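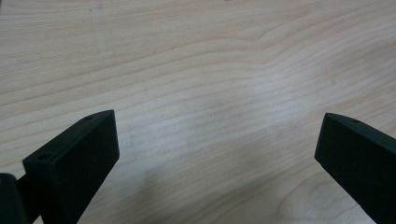
About us

Hi, and welcome to Arnstead! We help small shops, labs and schools work out what automation gear to buy, what it will cost them over the years, and when to wait. I started the business after a long stretch on the buying side of a packaging plant, where I signed off on plenty of equipment (and regretted a fair bit of it).

Most people who call me already have a quote in hand. It usually covers the arm and maybe the controller, and then I start asking about grippers, spare fingers, mounting plates, guarding, training days and the power drop on that side of the building. The price creeps up, and I would much sooner it did so on my spreadsheet than on your invoices. One client came in with a budget built around a single line item, and we ended up with 20 lines before lunch – most of them small, but they all had to be paid by somebody!

Our planning package is called Okell. You get 2 visits, a written equipment list with prices, and a calendar showing what to order first. It costs $2,330, and travel is extra if you're more than a couple of hours from Grotau. If you just want a second pair of eyes on a quote, the short review is $609 and I normally turn it around by the following Thursday.

We don't sell robots and we don't take commission from anyone who does. I do keep a bench at the office for trying out grippers and fingers, and you're very welcome to bring your own parts along and have a go before you spend anything.

Our sister office, Onyeka, looks after leasing and used equipment. If your budget year starts in January, please get in touch by early fall – lead times on end-of-arm tooling can be longer than you'd think, and I hate telling people they've missed the window.

Office hours are 8:30 to 5, and the coffee is decent.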